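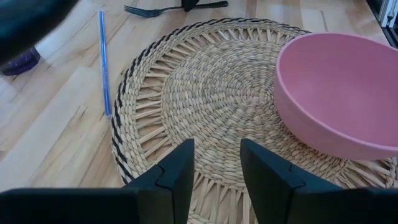
Round woven mat, pink bowl and a blue straw on the wooden table. Jirnby, June.

The summer table at Jirnby

Share 46
2 comments

Every June I change the things on our table, and every June some friends ask me where I found them. So I collect it on one page. I am not a designer and the house is not a big one. My name is Daranee Sangkhawat, I moved to Jirnby nine years ago with my husband, and I like it when a table looks as if somebody was glad that you came.

This year I started from the mat. In other years I started from the cloth, and then I had to look for bowls to match the cloth, and it took me until August. With a mat it goes more quickly. The colour of dry straw is friendly with almost everything.

The mat

The middle is a tight spiral, braided so that it looks like small beads. After it comes a band of straight reeds which go outwards like the spokes of a bicycle wheel. I like this change very much, from the closed part to the open part.

The border is twisted from light and black strands, so it has stripes like a rope. When I ordered from Kaewkla I could choose a border in one colour only, but the plain one looked a little sleepy to me.

At the side there is a fringe where the ends of the reeds are loose. My mother would have cut them with the kitchen scissors. I leave them.

I cannot tell you for certain if it is seagrass or rush. The paper from Kaewkla says only "natural fibre", and Uthai Tanasarn, who grew up near mat weavers, turned it over two times and said seagrass, then said rush, and then asked for coffee. If a reader knows how one can see it, please write to me.

The bowl

The pink is quiet, more like an old rose than like a sweet. It has no shine. I looked for a shiny one first and I am pleased that they were sold out.

It is wide and deep with smooth walls, and the rim is a bit thicker than the rest. Inside the pink is lighter. I use this bowl for noodle salad, for strawberries, and for the cold cucumber soup which my husband says is not soup.

I bought it at Wusden, in the back room where they keep the single pieces. It cost 30 kroner, and the lady wrapped it in so much newspaper that it took the whole basket of my bicycle.

A matt bowl shows marks from forks sooner than a glazed one. I wash it by hand with a soft sponge and do not leave it in the sink under the pans.

The straw

Blue, and you can see through it a little. It was for the children's lemonade, but I like the blue beside the straw colour of the mat, and now I put one at each place for the grown-ups too. Freya Haworth drank her white wine with it and was not ashamed.

I lay the straw to the left of the mat, on the bare wood, where other people lay the fork. It should be a little crooked. If it is very straight it looks like a hospital.

We wash the straws with a thin brush and use them again. They stand in a jam jar to dry.

The table

We have no cloth in summer. The wood is allowed to be seen, and it is easier to wipe. For many years I covered it always, because there is a ring from a hot pot at one end, but since I have had round mats I just put a mat over the ring. Guests have complimented me on the position.

I oil the wood in spring and again before the winter. Wait a whole night before you put a woven mat on new oil! I did not wait once, and the mat took a dark patch which never went out again. It lives now under the rubber plant.

How I put the bowl

I do not put the bowl in the middle of the mat. I move it to the right side, so that the spiral stays visible and there is a place for bread. Lærke Norðdahl came for lunch and moved her bowl back to the middle, and I said nothing, but when she went to wash her hands I moved it again.

For soup I put it more in the centre, for safety.

Colours which we tried

Pink with blue and straw: this is the one we kept.

Dark green bowl: too much like autumn. I will take it out again in October.

White: nice, but then the mat does all the work alone.

Yellow: my husband's wish. It was almost the same colour as the mat, and at supper with the lamp on the bowl disappeared.

What we eat from it in June

Cold noodles with cucumber, mint and peanuts. I cook the noodles in the morning and keep them in the fridge with a few drops of oil, otherwise they become one big noodle.

New potatoes with dill and butter, as my neighbours taught me. The first potatoes are sold from a box by the road, and you put the coins in a tin.

Strawberries, with nothing. Or with a little black pepper, which Montserrat Carrasco taught me and which I did not believe before I tasted.

Care of woven mats

Shake it outside after each meal. Crumbs go down between the reeds and stay there.

If there is a spot, take a damp cloth with one drop of soap, and press – do not rub. Then let it dry flat in the shade. In full sun mine became stiff and lifted at the edge.

Do not roll it for the winter. I store mine lying on top of the wardrobe with a tray over it. A mat that is already curved can be made damp and put under heavy books for two nights. I used the atlas and my husband's books about engines.

The twisted border can open at the place where the strands end. A few stitches with strong cotton thread hold it well. I use black thread and try to go only through the black strands, so that the repair is hidden.

Where the things are from

Mat: Kaewkla, natural colour with the black and light border. The delivery was slow but the parcel was flat, as it should be.

Bowl: Wusden, second-hand shelf, the back room.

Straws: Flakenine, sold in a bundle. They have also green, but I found the green a bit sharp.

Table: it came with the house. The people before us could not get it out of the door, and we do not know how it came in.

I have no agreement with any of these shops and I paid for everything myself. If something is sold out, I am sorry, I cannot help with it.

In autumn I will make a new page with the green bowl. The mat will stay for that one also, I think.

2 comments

Montserrat Carrasco
The pepper must be ground very fresh, Daranee, you forgot to write it! And I would like to know if the mats tolerate a hot dish. I have a heavy oven dish and I am afraid for my table.

Daranee Sangkhawat
You are right about the pepper. For the hot dish I put a cork plate on the mat, the weave is too thin in the part with the spokes. For a warm bowl it is enough as it is.

Share 46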